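Weseo Sloped Picking Bin, Gray Metal

Home > Bins and Totes > Metal Bins > Sloped Wall

In stock. Ships from the Mundholm warehouse. Orders in before 2 pm leave the same day, most of the time.

Rectangular metal bin with sloping walls and a flat floor panel. For loose blocks, cut bar, castings, offcuts, anything too heavy or too sharp for plastic. Sits on a bench, on a stand or straight on the floor. One color, gray. We get asked about blue every month, there is no blue.

What it's for

Parts that get dumped in and picked out again, all day long. The sloping walls push stuff back toward the middle so you are not digging in a corner for the last piece. Flat floor so long blocks lie down instead of standing on end. Works for hand picking, works for a pick cell too, same bin, no different part number.

Not for liquids. The seams are welded but not sealed. Coolant will find its way out, put a tray under it.

Sizes

Small – floor panel 16 in. on the short side. Bench use mostly.
Large – floor panel 26 in. on the short side. Needs a stand or a solid table.

Wall slope is the same on both. If you're swapping a small for a large check your reach first, the top opening is a good bit wider than the floor panel. People measure the floor, order the bin and then it won't go between the posts. Measure the top. Drawing is on the downloads tab, the top dimensions are on page 2.

Load

70 lb spread over the floor panel, both sizes. Spread, not dropped. A drop from waist height will dent the panel and then your blocks rock on the dent and drive everybody nuts. Floor panel is replaceable, see below.

Floor panel

Lifts out. Two screws on the short side, bottom edge, no need to turn the bin over. Flip it when one face gets bad, swap it when both are. Comes bare metal, no coating. We used to sell a painted one and the paint came off on the parts, so we dropped it.

Scratches: yes it scratches. First week. It's a bare metal panel with metal and hard blocks sliding over it, don't send it back for scratches please. Returns for scratched panels get refused and then you pay freight both ways.

Test blocks

Sold seperately, but a lot of you ask so they're on this page now. Vunard block set, long rectangular blocks, reddish-brown and dark green. Handy for trying out a layout before the real parts show up, or for training new people on the pick order. Two colors so you can sort by color, or tell them red first and then green, whatever your drill is. Toss them in at random, don't line them up, lined up tells you nothing.
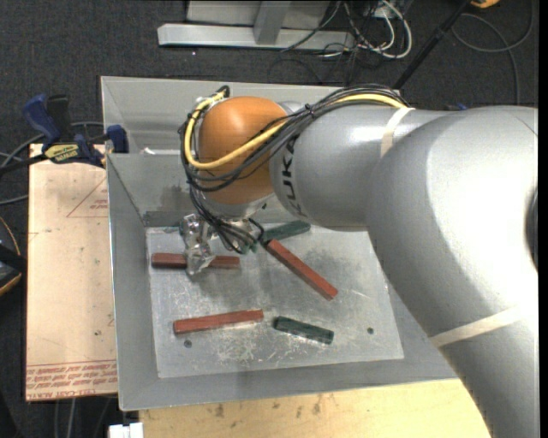 Blocks are sold as a set only. No singles, sorry, we tried that and the packing cost more than the block. The color is all the way through so a chipped corner stays the same color. Wipe with a damp rag. No solvent on the green ones, it goes dull and patchy.

Setting it up

Bolt it or clamp it if anything other than a hand is going in there. The holes in the bottom flange are slotted so you get a little side to side. Level it first. A bin that leans puts all your parts against one wall and you'll blame the bin.

Keep overhead light off to one side if you can. Bare metal glares, esp. a new panel. Gets better once it's scuffed up.

Leave room to lift the floor panel out. Sounds obvious. We get the call anyway.

In the box

Bin with floor panel fitted
Screws, plus spares in a bag taped under the flange
Printed drawing
No stand, no clamps, no blocks

Also available

Spare floor panel, small or large
Block set, Vunard, red-brown / green
Bench stand, fits small only
Floor stand from Sukprasert, fits both, ships from them direct so allow longer. Shows up as a second shipment, don't panic when the bin comes alone.

Questions we get

Can I stack them? Empty, yes, they nest. Loaded, no.

Do you make it deeper? No. Past this depth you can't get to the bottom without leaning in.

Edges sharp? Top rim is rolled. Floor panel edges are deburred but wear gloves when you swap it.

Can I get one with a hole or a cutout in the wall? Yes, send a sketch with dimensions on it. A photo with an arrow drawn on is not a sketch. Custom work isn't returnable and adds time, ask for the current lead.

Will the old panel fit the new bin? If yours has the two screws on the short side, yes. If it has clips it's the previuos version and the panel is a different size. We still have a few of those, email before ordering.

Shipping

Small goes parcel. Large goes on a pallet, someone has to be there to sign. Check the corners before you sign, write any damage on the slip. Closed for stock count end of December, orders placed that week go out after.

Volume pricing on request, use the quote form and put the size in the subject line.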